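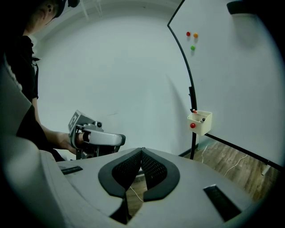 Learning to keep a garden diary in my second language

When I moved here I did not plan to have a garden. The house came with one, a narrow strip behind the kitchen with clay soil and one old pear tree. The first spring I only cut the grass. Then my neighbor Pylyp Symonenko gave me a bag of bean seeds over the fence and told me to write down the day I planted them. I asked him why. He said that next year I would want to know, and he went back inside.

So I bought a notebook. I decided to write it in English, although I am much faster in my own language. At work I use English for e-mails and meetings, and those words are always the same ones. I could say "deadline" and "attached" but I could not say what is wrong with a leaf. In the notebook I had to learn "wilted," "curled," "spotted," "chewed." For a whole summer I wrote "the beans are climbing" and was very proud of this sentence.

The first entries are short and a bit sad. "Planted beans. Rain." "No beans." "Still no beans." Then comes a page where my handwriting is suddenly bigger, and you can guess what happened. I counted the beans that year, all of them, because I wanted to have one number to write at the end. It was 311. My wife says we ate many more, but I trust the notebook.

The second year I became too serious. I copied the entries to a spreadsheet, I added a column for temperature, and I weighed everything on the kitchen scale. The total harvest was 2,116 grams of tomatoes from two plants, and the best single tomato was 440 grams. I still remember this tomato. But I noticed that I did not write sentences anymore, only figures, and my garden English did not grow at all. In November I closed the spreadsheet and went back to paper.

Now I have one rule, which is that every entry needs one full sentence about something I saw. It can be very simple. "The soil is cracked near the wall." "A small bird took a bath in the watering can tray." If I do not know a word, I leave a gap and look for it in the evening. I have learned "trellis" this way, and "drizzle," and "mulch" — I was sure for months that the last one was an animal.

Articles are still difficult for me. I write "the rain" when it should be "rain," and then I correct it and it looks wrong too. Pylyp reads some pages when he comes for coffee, and he does not correct me, he only complains that I plant the onions too close together. He is right about the onions. This year I gave them more room, 11 in a row, and moved the garlic to the bed under the pear tree, where it gets sun until four in the afternoon.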